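Guided Walks Resume at Grusness Marsh

The Jostham Nature Center will offer its guided marsh walks again this September. Naturalist Rizal Tambunan will lead each outing along the Koubek Trail, which follows the old levee from the parking area to the heron overlook. The route is 2 miles long, mostly level, and suitable for walkers of all ages. Children under 12 must be accompanied by an adult.

Walks begin at 6 a.m., when shorebirds and rails are most active. Participants should arrive early enough to sign in at the trailhead kiosk. Each group is limited to 37 people, and places are assigned in the order in which registrations are received. Members of the Center walk free of charge.

Waterproof footwear is strongly recommended, as the lower boardwalk at Odov Creek may be under shallow water after rain. Dogs are not permitted on the trail during the migration period. A limited number of binoculars may be borrowed at sign-in and must be returned before departure.

Sightings recorded on the walks are added to the marsh bird list, which the Center has kept since 2000. Copies of the current list are available at the front desk.
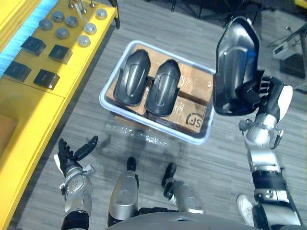 Registration

Please register by telephone or in person at the Center. Walks canceled for lightning or high wind will be rescheduled, and registered participants will be notified the evening before.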